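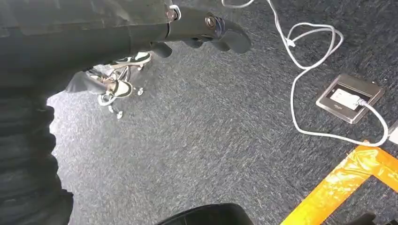

*Figure 1. Recessed floor outlet with a white supply cable plugged in, next to the castered base of an office chair.*

## 3.2 Floor power and chair clearance

The second part of the study looked at how cables leave the floor outlet boxes in Room 2161 and where they end up relative to seating. Boxes are set into the carpet, so any cable has to cross open floor before it reaches a desk.

In Figure 1 the cable lies in a wide curve on one side of the plug and a loose loop on the other. Slack of this kind was recorded as Type B (unsecured, curved run). Type A is a straight run under a cover strip, and Type C is a run fixed to a desk leg.

### Method

Greer Innes and Siham Tannous surveyed 16 outlet boxes on a Friday afternoon. For each box we noted:

- run type (A, B or C)
- distance from the plug to the nearest caster, chair in its working position
- whether the lid could close over the plug

Distances were taken with a steel tape along the carpet and rounded to the nearest 5 mm. Chairs were measured as found, occupied or not.

### Clearance criterion

We adopted 150 mm as the minimum distance between a caster and any part of a cable run. The value was set by the group and does not come from a standard. It allows for a chair rolling back slightly as the user stands - a larger figure would have ruled out most of the existing desk layout.

### Limitations

Grey speckled carpet hides light scuffing, so caster tracks could not be used as evidence of chair travel. Lid position was recorded once per box. Sena Zakaria repeated five of the distance readings the following week, and differences are listed in Appendix B.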